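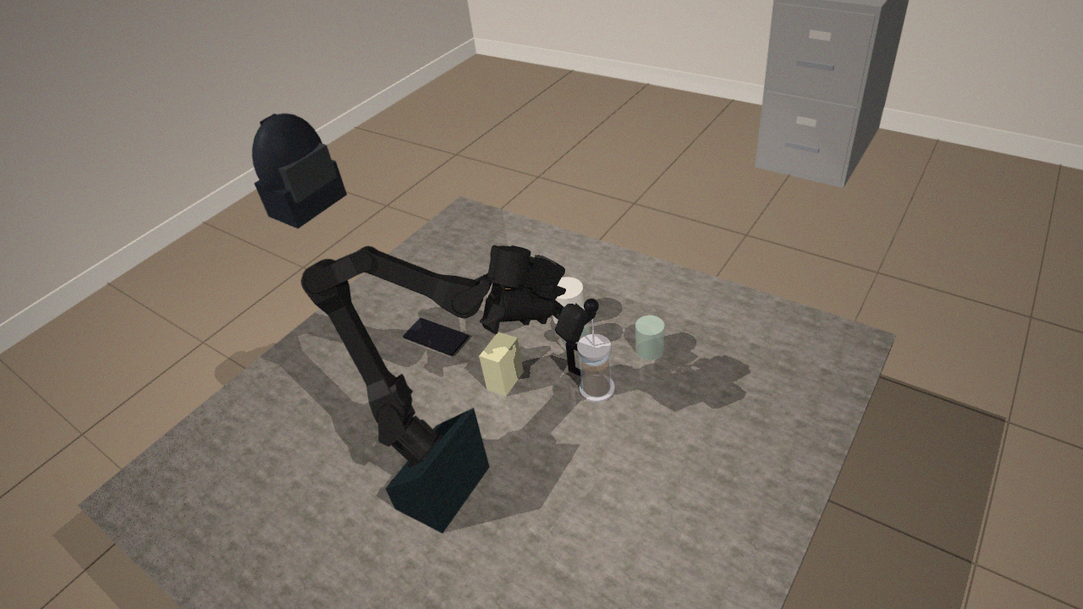

Grasp planner rejects every candidate on a transparent jar, but only in simulation

Posted November 6, 2020 by mgrajales

I have a tabletop-style pick set up on a floor rug: a clear jar, a yellow carton, a small green cylinder and a white cylinder, with the arm coming in from above. Planning is done with Pirnero, perception with the Vundham depth node, and the simulator is Orlandini.

The carton plans on the first try. The jar never does. The sampler produces 500 candidates and all of them come back as "collision: target". If I move the gripper next to the jar by hand with the joint sliders, the collision checker reports no contact. The point cloud for the jar has returns on the lid and on the ring at the bottom, and almost nothing between them.

Planner timeout is 5 seconds. Raising it makes no difference. I have also tried a finer octree, which only made it slower.

Maribel Grajales

Uvudden_dev

Your candidates and your collision check are using two different shapes. With the side wall missing, the sampler fits its grasp to the lid, so the fingers close at lid height with the palm too low. The checker then tests that pose against the object mesh from the scene file, which is complete. The slider test only proves that one pose is free.

Two things to check:

Publish the fitted primitive and the scene mesh in the same view. If the primitive is a flat disk, you have the cause.

Look at whether the simulated depth sensor honors material opacity. In Orlandini the depth pass skips surfaces below the alpha cutoff, and the jar wall probably falls under it. Set depth_opaque to true on the jar's visual and run again. The color image will not change.

The second one is a workaround. A real depth camera also loses clear plastic and glass, so if this is going onto hardware you need shape completion or a known model with pose estimation. For a known model, fit to the lid and the bottom ring together. They fix the height and the axis.

torque_limit

try more samples, I use 600

kb_lindqvist

More samples will not help when all of them start from the wrong primitive.

In addition to the above, check the allowed collision matrix. Pirnero removes finger-to-target pairs during the closing phase only. If your pre-grasp offset is zero, the approach pose is tested with those pairs still active and gets the same "collision: target" message. An offset of 36 mm works with our gripper; yours depends on finger length.

mgrajales

The primitive was a disk. With depth_opaque set I get a full cylinder and valid grasps. The offset was already nonzero. I will try the lid and ring fit before moving to hardware.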